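Home | Money | Work | Nature | Ask a Grown-Up

This site uses cookies. OK | Change settings

What Is a Business Plan, and Can You Trust One?

Mar 21, 2023
By the Kids' Money Desk

A business plan is a bunch of pages that say how a company hopes to make money. It tells what the company will sell, who might buy it, and what everything will cost. People show it to banks when they want to borrow.

Sounds smart, right? Maybe. But look at that word "hopes." A plan is mostly guesses, and guesses look a lot more serious once they are typed up in neat rows.

Let's test one. Say you want to sell lemonade in a town called Tandness. You name your stand Sondell. Your plan says you will sell 400 cups in May. Where did that number come from? Did you ask anybody if they like lemonade? Did you check if it rains a lot in May? If you picked 400 because it sounds nice, your plan has a hole in it.

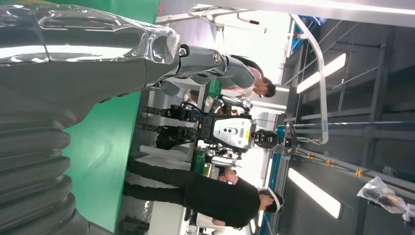
Now look at the costs. You wrote down lemons and sugar. What about cups? What about the sign? Plans love to forget the boring stuff. Suppose each cup of lemonade costs you 38 cents to make and you sell it for 50. You keep 12 cents. That is a lot of squeezing for 12 cents!

Grown-up companies do this too, with bigger numbers. Picture a company named Kornden that says it will have shops in every city by 2034. How would it know? It can't see that far, and neither can you. When a plan talks about a year that far off, ask what the company is going to do next week.

So should you skip the plan? I wouldn't. Writing things down makes you notice what you don't know. Just use a pencil. Put a question mark next to every guess, then go find out. Ask people who might buy. Sell a few cups and see what happens. If the real number doesn't match the plan, fix the plan.

And if someone says their plan can't fail, keep your allowance in your pocket.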